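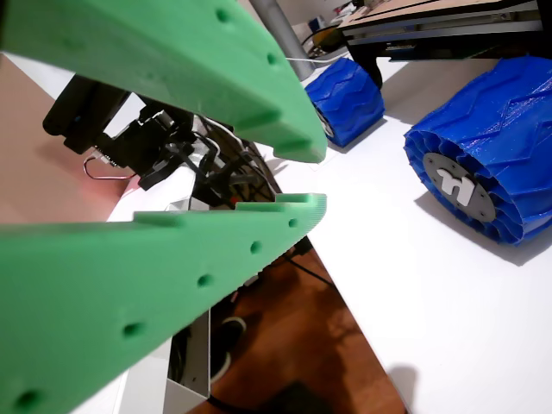 1. Gripper fingers, green arm

Fingers are 3D printed. Look along the edges and around the round holes for splits between layers. Close the jaw by hand with power off and check that the tips meet.

Comment (Luuk Baert): No splits found. The fault was a jaw that closed on a rover wheel without a command. It did this 3 times in one run before I pulled the plug. Servo swapped, fault not seen again in 10 test cycles. Cause still open.

Result: pass with remark

2. Servo wiring, both arms

Check every connector and every loop of wire at the joints. Move each arm through its full reach and watch for wires that pull tight.

Comment: On the black arm one plug was half out of its servo. Pushed home and taped. Marloes Lambrechts wants proper clips on all joints by December - agreed, parts not ordered yet.

Result: fail, repaired, check again next time 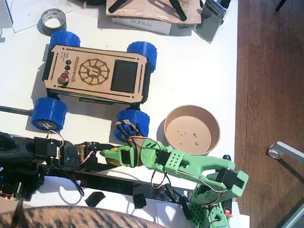

3. Shared reach

Both arms can get to the same side of the rover. Run them one at a time first, then together at low speed. Hands stay off the table while either arm has power.

Comment (Teresa Corrigan): The software limit that keeps the grippers apart was missing after the last update. Restored from the Tredeva settings file. Please do not run both arms on default settings.

Result: pass after correction

4. Power cutoff

Cut power with an arm raised and again with a part in the gripper.
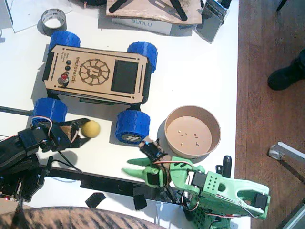 The arm drops when power goes, so keep the test low over the table and use something light. Haziq Pasaribu asked for a cutoff switch within reach of both seats. At present there is one, on the left only.

Result: fail, second switch to be fitted before the next joint run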